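Home Skills for Shared Living
Handout 4: Folding clothes on the bed
Notes by Mareike Wunderlich, Clerkent Adult Learning
Revised 3 Jun 2025

Welcome back, everyone. Last session we sorted and hung, and a good many of you told me on the way out that the part you really dread is the folding. I understand completely! I grew up in a house where the clean clothes lived on a chair until somebody wore them, and it took me years to change my ways. So these notes go slowly, and if you already fold like a shop assistant, please be patient with the rest of us.

Where to work

You don't need a special table. A bed is wide, it's a comfortable height if you sit beside it, and there's room to lay a whole shirt out flat, sleeves and all. Pull the bedspread straight first. If yours has a knitted or waffle texture, like the light green one in these pages, you'll find that thin cotton stays put on it quite nicely, while slippery fabrics still need a hand on them.

Pillows and cushions can go up to the head of the bed or against the wall. Blankets can stay where they are as long as they leave you a clear patch in the middle.
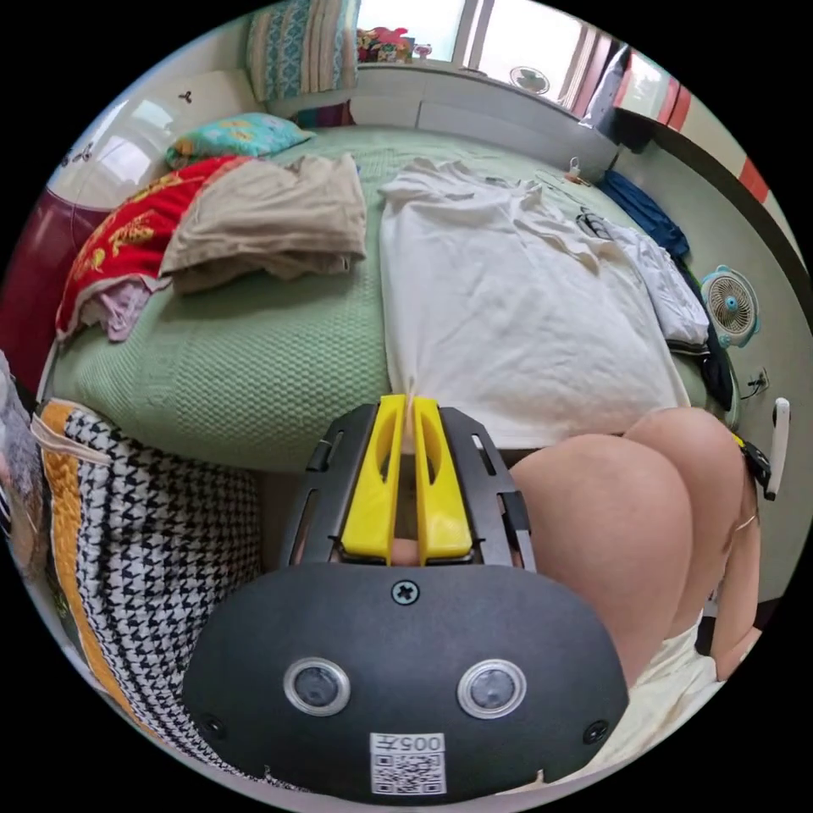
Start with a T-shirt. It is the kindest thing to learn on, and most households have plenty. Lay it flat, front side down, and smooth it from the middle out to the sides with your palms. Take one side in toward the center, turn the sleeve back on itself, then do the same on the other side. You should have a long strip. Bring the hem up to the collar, and fold once more if your shelf is shallow.

Ha-rang Cheon, who taught this course in March while I was away, likes to fold the strip in 3 so that it stands up in a drawer. Both ways are fine. What matters is that you pick one and keep to it, so the pile comes out even. (My own drawers are a mixture, I admit, and I can tell you exactly which week I changed my mind.)

Something about wrinkles, as it came up twice last time. Small ones can be smoothed out by hand. Deep ones will still be there tomorrow, and folding only presses them in further, so put that shirt to one side for the iron and carry on.

Building the stack

Put the larger, heavier pieces at the bottom and the light ones on top. Some of you prefer to stack by color, others by person. In a shared house I'd go by person every time, since it saves an argument later. Keep the folded edges all facing you, and then you can lift one piece out without the rest sliding.

Leave the stack well in from the side of the bed. Anything hanging over will slowly creep to the floor while you're busy with something else, especially dark trousers and long skirts, which are heavier than they look. 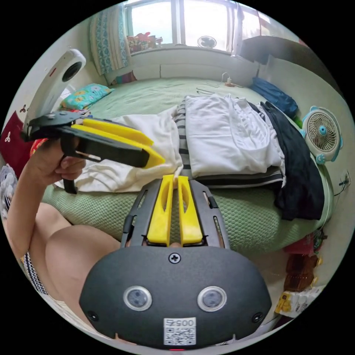 Striped clothes deserve a word of their own. The stripes are a free ruler: line them up when you bring the sides in, and the fold will be straight without any measuring. Plain white things are harder, so do a striped one first to get your hand in and then go on to the white.

If the room is warm, by all means have a small fan going, but turn it away from the clothes. Light cotton lifts at the corners and you'll be smoothing the same shirt over and over. Phone chargers and other cables want moving off the bed too, before they get folded up in something. I once put a charger away inside a pillowcase and bought a new one before I found it.

For next time

Fold 9 pieces at home, any kind you like, and notice which one gave you the most trouble. Bring that one with you, along with a pillowcase. We'll be in the Boonchu room again, and the door code is still 2763. Handout 5 covers fitted sheets, so have a good breakfast first.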